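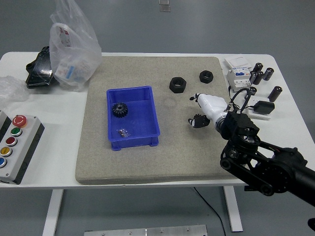 I've been putting off writing about the Gilora desk mat because I wanted to live with it through a whole project first, and my projects take ages. This one was an old sewing machine I'd promised to get going for my sister-in-law, so the mat has now had a proper run of it: oil, dropped screws, tea, the lot.

Quick bit of background. I do my mending at the dining table. I haven't got a shed or a spare room, and the table is the only decent flat surface in the flat, so whatever I put down has to come up again before dinner. For years I used a folded bath towel, which is fine until a screw gets into the loops and you spend your evening patting it like a lost dog. Before that it was newspaper (never again, the ink gets on everything).

The Gilora is a big sheet of pressed felt. I went for the grey one. It comes in a cardboard tube and I'll be fair and say it was a pain for the first two days, curling up at both ends like a stale sandwich. I left it under some cookbooks and it settled down. Since then it's lain perfectly flat, even after being rolled up again every night, so don't panic if yours arrives looking like a drainpipe.

What I like most is how quiet it is! I work late, once everyone's gone to bed, and putting a spanner down on bare wood at eleven at night sounds like a car crash. On the felt it makes a soft little thud. Round things stay put as well, or at least they roll slowly enough that you can get a hand to them. The towel did that too, I suppose, but the felt has a firmer surface, so you can pick up a washer with your fingertips and not have to go digging for it.

It grips the table better than I expected. There's no rubber backing, and if you really lean on something and push, the whole thing will creep away from you. For ordinary fiddling it stays where it is. I did try a strip of that bobbly drawer liner underneath and it stopped the creeping completely, so that's a cheap fix if it bothers you.

Now the moans. Fluff. For the first couple of weeks it shed a fine grey fuzz that got into the sewing machine oil, and I was forever wiping it off with a cotton bud. A good going over with the hoover helped a lot and it's much better now, but if you're doing clocks or anything really delicate I'd look elsewhere. My friend Areti Galanis has the Alhassan one, which is a rubbery sort of thing, and hers wipes clean in seconds. It does smell like a bicycle shop, though, and it's half the size.

Then there's stains. The leaflet says "sponge with cool water" and that got the tea out nicely. It did nothing at all for the oil. I tried washing-up liquid, then talc overnight, and I've ended up with a darker patch near one corner that I've decided to call the oily corner and use for oily things. If you want it to stay looking smart on a desk, keep it well away from an oil can.

Price-wise I paid £48, which made me wince a bit for what is basically a piece of felt. I nearly bought the Illent mat instead, at £14, and I did have one of those in my hands in the shop. It was so thin you could feel the shelf through it. I think I'd have gone through it by June and been back for the Gilora anyway. Delivery was free and took two days.

Would I buy it again? Yes, though I'd get the darker colour. It's made working at the table much nicer, it rolls away behind the sofa, and my husband has stopped asking about the scratches. The sewing machine runs beautifully too, apart from a squeak in the foot pedal that I'm having another go at this weekend.

Four stars. I'd have given it five if they'd sorted out the fluff.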